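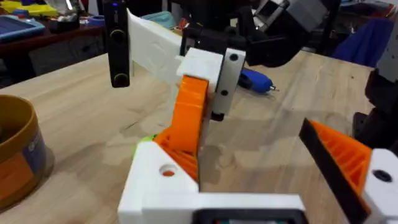

Alois Moser wrote on 05/03/2019:
> Does anyone on the list have experience with the Drulton positioning
> frame for prone lumbar cases? Our rep keeps telling us it saves time at
> turnover, and my surgeons are keen, but I worry about pressure on the
> chest and hips in the longer ones. We do 200 spine cases a year, so
> it would see a good deal of use.

Dear Alois,

So nice to see your name on the list again! We have had two of the Drulton frames since November, one in each of our spine rooms, and on the whole the nurses have taken to them very well (better than they took to the old Janevski, which I still miss a little, I admit).

On the pressure question, I would ask for the wider hip pads right at the start. They are sold separately, and we ended up ordering ours late and paying for shipping twice. With the narrow ones we saw redness at the hip bones on a few of our slimmer patients after long fusions. It was gone by the next morning each time, but I didn't like it. The chest pad has been fine for us — just check it again after the table is tilted, as people do slide a bit toward the feet.

As for saving time at turnover, I can't say I have noticed much. The frame wipes down easily, but the side clamps are fussy and our evening crew still grumbles about them.

Do you want our setup checklist? It is only a page long and I would be glad to mail it to you. And please tell us what you decide, whichever way it goes.

Warm regards to you and everyone in your rooms,
Vasilis Kos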